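Kitchen and Workshop Advice
Sheet 9: Trying Out Grippers at the Kitchen Counter

Prepared by Azucena Alvarado and Chukwuemeka Omoregie, Sustodus Home Workshop Service
Revised November 18, 2019

The Service receives regular inquiries from members who own a small tabletop arm and wish to compare two or more grippers before settling on one for kitchen work. The following tips replace those issued in July. They apply to trials on a real counter and, where noted, to trials run in simulation.

Before the trial

Clear the counter and wipe it down with a damp cloth. Allow it to dry fully. Crumbs under the base plate will tilt the arm, and a slight tilt at the base becomes a large error at the fingertips.

Mark the position of the base with painter's tape. When a gripper is changed, the base should be returned to the same marks.

Weigh each gripper with its mounting plate and screws attached. The Skireo two-finger unit used in our trials weighs 410 grams in this condition. Enter the weight in the controller before moving the arm. An arm that has been told the wrong weight will sag or overshoot.

Check the finger pads for flour, oil and dish soap residue. Rubber pads may be cleaned with warm water and a soft brush. Solvents should not be used on them.

Choosing test items

Use things that are handled in the kitchen every day. A wooden spoon, a lemon, a boiled egg in its shell, a folded dish towel and a half-full spice jar make a fair starting set. Keep the same items for every gripper in the comparison. Fruit softens over several days, so all trials with fruit should be completed in one session.

Place each item in three positions: near the base, at middle reach and close to the counter edge. The last position is the one most often left out of home trials, and it is where wide grippers are most likely to foul a cabinet or the front edge of the worktop.

Running the comparison

Change one thing at a time. If the Urnance soft fingers are to be compared with the Skireo unit, leave the controller, speed and camera as they are. Members who changed the controller and the gripper together sent us results that could not be used.

Begin at low speed and keep hands outside the reach of the arm whenever the motors are powered. The stop button should be within reach of the person watching, on the side away from the sink.

Record dropped items separately from items that were never picked up. A drop usually points to the pads or the closing force. A missed pickup more often points to the camera or to the position entered in the controller.

Trials in simulation

Apolinar Aguirre maintains the simulated kitchens used by the Service. His comparison of the Skireo and Urnance grippers ran to 3000 attempts, of which 2577 ended with the item lifted and held. Members with a suitable computer are encouraged to try a layout in simulation before buying a mounting plate.

Set the counter height and the underside of the wall cabinets from your own measurements. Default kitchens tend to leave more headroom than a real one. Vary the surface finish as well, as a strongly veined stone pattern can affect how well a camera picks out small items.
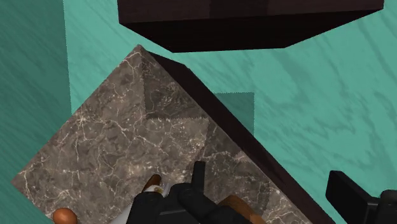 Should the closing force be set the same for every gripper in a comparison?

Set it separately for each one. Start from the lowest value that will hold the spice jar, and write that value beside the results. Soft fingers spread the load over a larger area and will generally need a different setting from hard ones.

After the trial

Power down the arm before removing the gripper. Put the screws in a lidded container marked with the name of the gripper they belong to. Discard any food used as a test item. Wash spoons and jars before returning them to the drawer.

Completed record sheets may be sent to Zyanya Ledesma at the Chávez workshop. Please include the gripper weight, the closing force and the speed setting on every sheet.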